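Notebook – glassware bench, Veltudlow
2024-09-03

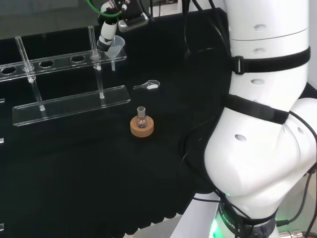

Started on the small glassware set for the Povadville course, the one Inger Þórarinsdóttir wants ready by November. Stock sheet from Vestergaard says 1402 pieces came over in total, 352 of them test tubes, and I don't trust the second figure. Went through the layout for the pouring exercise first. The funnel sits with its stem in one of the holes of the clear rack, two tubes standing upright on the practice bench in whatever holes are left. The round-bottom flask goes on its cork ring near the middle, with the scoop lying flat just behind it. Keeping the dark cloth. Clear acrylic on a white bench was hard on the eyes last term and colour changes are no easier to judge on it.

Valdemar Brøndum asked if the cork rings could be swapped for the rubber ones in the Volar catalogue. I'd leave them. Cork marks if it gets solvent on it but the small flasks sit well.

To do:
– recount the tubes, all drawers
– check ground necks for chips, set aside anything doubtful
– funnels: order the next size up as well, powder bridges in the narrow stems
– label for box 749 is missing, rewrite it

Inger has the cupboard key until Thursday.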